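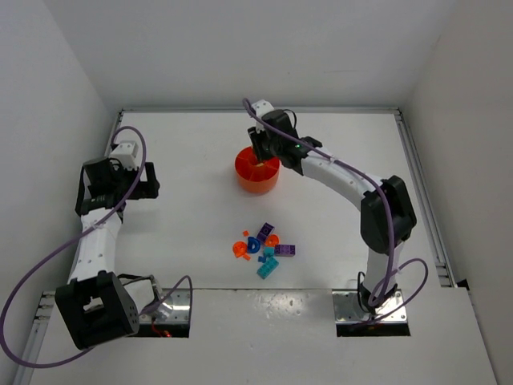

*Telthorpe tabletop, art. 317, white, with the orange cylindrical container and building pieces.*

# Telthorpe Walled Tabletop, Art. 317

The Telthorpe is a tabletop work area closed on the back, left, and right. The front stays open for access. It is intended for sorting, picking, and putting away small parts, and is supplied by Trondcombe as a top with walls. The base frame is ordered separately.

All working surfaces are white. The walls are plain on the inside, with no shelves or printed markings. Small colored parts stand out well against the finish, and pieces that slide or roll toward the sides or the back are stopped by the walls.

## Specifications

| Item | Value |
|---|---|
| Article number | 317 |
| Closed sides | Back, left, right |
| Open side | Front |
| Color, top and walls | White |
| Front cutouts | Left and right, for mounting plates |
| Thickness of top | 21 mm |
| Maximum distributed load | 80 kg |
| Maximum load on any wall | 3 kg |
| Use | Indoor, dry |

The load figure applies to the top when it is supported along its full perimeter. For a top carried on brackets only, contact Trondcombe with the bracket spacing before ordering.

## Front cutouts and plates

The front of the top is cut out on the left and on the right. Each cutout accepts a rectangular metal mounting plate. Plates are listed under accessories and are not included with the bare top. Tighten plate screws by hand and check them again after the first day of use. The cutouts are open underneath, so small parts can fall through at the edges if the plates are left off.

## Container

The cylindrical container is sold in orange and is open at the top. It stands freely on the surface and can be placed anywhere inside the walls. The usual position is near the back, with loose parts kept in the middle of the table where they can be reached from the front and from both sides.

No lid is available. The container has no fixing to the top. If it tends to shift during use, place a non-slip pad under it; the pad must be no wider than the base of the container, or parts will catch on the edge.

## Building pieces

Toy building pieces in mixed colors are available as loose stock for sorting and clearing-up tasks. They are packed by weight, and the mix of colors varies from one bag to the next. Specific shapes or colors cannot be requested. Not for children under 3 years.

## Assembly

1. Set the top on the base frame and check it for level in both directions.
2. Attach the back wall first. Leave the screws slightly loose.
3. Attach the left and right walls and align them with the back wall at the corners.
4. Tighten all wall screws, starting at the back.
5. Fit the mounting plates, if ordered.

Do not lift the assembled unit by the walls. To move it, grip the top from below at the left and right ends.

## Cleaning

Wipe with a damp cloth and a mild detergent. Dry the corners where the walls meet the top. Abrasive pads leave dull patches on the white finish, and these cannot be polished out. Marker ink should be removed the same day.

## Ordering

| Part | Supplied as |
|---|---|
| Telthorpe top with walls | Flat, with screws |
| Base frame, Oddsson | Separate carton |
| Mounting plate, metal | Single |
| Container, cylindrical, orange | Single |
| Building pieces, mixed colors | Bag |
| Replacement wall, left, right, or back | Single, state side |

Left and right walls are not interchangeable. The Oddsson frame fits article 317 without drilling. Older Previs frames fit only with the adapter strip, which must be ordered with the top.

Drawings and bracket spacing tables are available on request from Frida Þorgeirsson, technical sales, Trondcombe. Include the article number and the frame type in the request.

Page revised 13 June 2025. Wall load value corrected.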